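Drestmont Plant, Hand Cell 2
Monthly walkaround checklist with comments
Month: July
Shift: first, start 6:40 a.m.
Inspected by: Decha Chantharasri
Cell status at start: locked out, tag on main disconnect

Mark each item OK, FIX or N/A. Comments are required for every FIX and welcome on the rest. Operators on shift should be asked for theirs before the sheet is closed.

SECTION A. ACCESS AND STOPS

A1. Gate interlock stops arm motion when opened. OK
Tested at slow speed after lockout was cleared. Latch is stiff. Same comment as last month.

A2. Emergency stops reachable from operator position and from the pack-out side. FIX
Pack-out stop is reachable, but the carton cart gets parked in front of it. Before the cell went in, that spot was where the second packer stood, so the cart never lived there. Floor needs to be taped and the cart given a place of its own. Second shift says they were never told it mattered.

A3. Stop buttons reset only by hand, no automatic restart. OK

A4. Floor clear for 8 feet on the operator side. OK

A5. Warning labels present and readable. FIX
The pinch label on the inside of the gate is worn through. Ordered from Brasance with the regular supplies.

SECTION B. HAND AND FINGERS

B1. Fingertip pads seated, no tears or lifting edges. OK
Replacement limit is 15 shifts or visible wear, whichever comes first. Log shows the last change on time.

B2. Finger joint housings free of cracks, pins flush. OK
Check all four from the palm side with a flashlight. The openings in the white housings collect carton dust and should be brushed out with a dry brush. Compressed air pushes the dust deeper, and maintenance has asked us twice to quit using it.

B3. Hand returns to open position on command. OK

B4. Grip force setting matches the card at the station. FIX
Card says one thing, panel says another. Panel value is the correct one, per Harms controls support. Card was not updated after the June change. Operators have been setting it from memory, and they have been right, but a new person would go by the card.

SECTION C. JOYSTICK

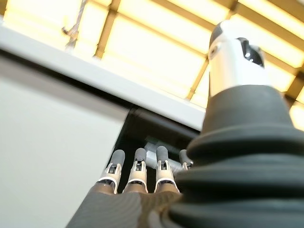 Joystick and hand, low view from below.

C1. Boot intact, no splits between folds. OK
Look down in the folds and not just at the outside. The boot at Cell 1 split on the underside in March and passed two walkarounds before it was caught.

C2. Stick returns to center when released. OK
Checked in all directions. No drift on the panel readout.

C3. Enable switch must be held for the hand to move. OK

C4. Handle clean and dry, no tape or padding added. FIX
Operators want a grip sleeve. They hold the stick for long stretches now, where the old job had them lifting and turning all day. Two people report sore thumbs and one reports a stiff neck from watching the hand. Nobody on the crew reports the shoulder trouble we used to see on this line. Do not add tape in the meantime. Sent to ergonomics with a request for a sleeve that does not cover the controls.

C5. Seat and footrest adjust and lock. OK
Seat was left at the tall setting again. Please reset it for the next person.

SECTION D. PEOPLE AND PROCEDURE

D1. Only trained operators on the joystick. OK
Sign-in sheet matches the training list. Four of the six original line packers are now signed off. The other two chose to stay on hand packing at Line 3 and should not be asked to cover this cell.

D2. Rotation followed, two hours at the stick, then other duty. FIX
Not followed on second shift. The relief person is being pulled to receiving. This came up when Hurkeo did the startup training, and the answer then was that relief would be protected. Needs a decision from the shift supervisor.

D3. Operators know what to do with a dropped or stuck part. OK
Asked three people and got the same answer: release the enable switch, press stop, call it in, and lock out before reaching in. One asked who makes the call at night when there is no lead on the floor. Fair question, passed along.

D4. Fault log filled in. OK
Lot of 1,198 cartons run on the last full shift, with faults written down by time and cause. Entries for "slow" should say what was slow.

D5. Manual packing still possible if the cell is down. FIX
Hand tools are in the cabinet, but the bench is being used for storage. Procedure calls for room to stage 200 cartons. Clear the bench.

OPEN ITEMS CARRIED FORWARD
Gate latch stiff (A1), to maintenance
Cart location and floor tape (A2), to second shift lead
Grip force card (B4), reprint and laminate
Relief coverage (D2), to shift supervisor
Night call contact (D3), to be posted at the station

OPERATOR COMMENTS
"Quieter than the old line. I miss having somebody across from me to talk to."
"Glare on the panel after lunch. Can we turn the screen?"
"Would like to be in the room when they change the settings, so we know what changed."

Lockout removed and cell returned to service 7:55 a.m. Copy to safety board and break room.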